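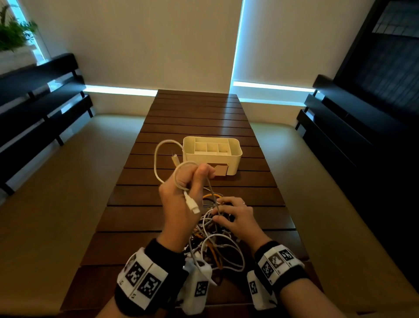 Why Do Cables Get Tangled?

Have you ever put a charging cable in a drawer, all nice and neat, and come back a week later to find it hugging three other cables and somebody's headphones? You didn't tie that knot. Your brother (probably) didn't tie it either. So who did?

The cable did it all by itself, with a little help from every bump and wiggle along the way. Each time you open the drawer, everything inside slides forward. When you shut it, everything slides back. A backpack is even worse, because you run and jump with it!

A knot needs a loose end and a loop for that end to poke through. A long, bendy cable makes loops all the time, just lying there. Shake it a bit, and sooner or later an end slips under one loop and over the next. There are only a few ways for a cable to lie straight, but there are thousands and thousands of ways for it to be muddled, so a muddle is what you usually get.

Length matters too. A cable that is 20 centimeters long can hardly reach itself to make a knot. One that is 200 centimeters long has plenty left over for mischief.

Try it yourself

Find two pieces of string, one as long as your hand and one as long as a grown-up. Drop the short one in a shoebox, put the lid on and shake while you count to 90. Have a look. Now do the same with the long one. Marloes Dierckx, who teaches the youngest class at our school in Omden, does this every June, and the room gets very loud.

How to untangle a big pile

First, ask a grown-up to make sure nothing is plugged in. Then spread the whole pile out on a table, where you have lots of room and good light.

Please don't pull! I know it is tempting. Pulling makes the loops smaller and tighter, and then your fingers can't get in. Spread the pile wider and loosen the middle first, the way you would fluff up a pillow.

Next, pick one plug and stay with it. Hold it up in one hand and use the other hand to open up the loops around it. Follow that cable backward, under and over, until it comes free. Colors are a big help here. If there is an orange cable among a lot of white ones, start with the orange one, as it's so much easier to follow with your eyes.

Keeping them apart

Once a cable is free, coil it in gentle circles about as wide as a saucer and fasten it with a soft tie. Don't bend it sharply, for there are thin metal wires inside that can break. Then give each coil its own little spot. A desk organizer with compartments is lovely for this, and so is an egg carton if your cables are short and skinny.

Written by Wilma Lambrechts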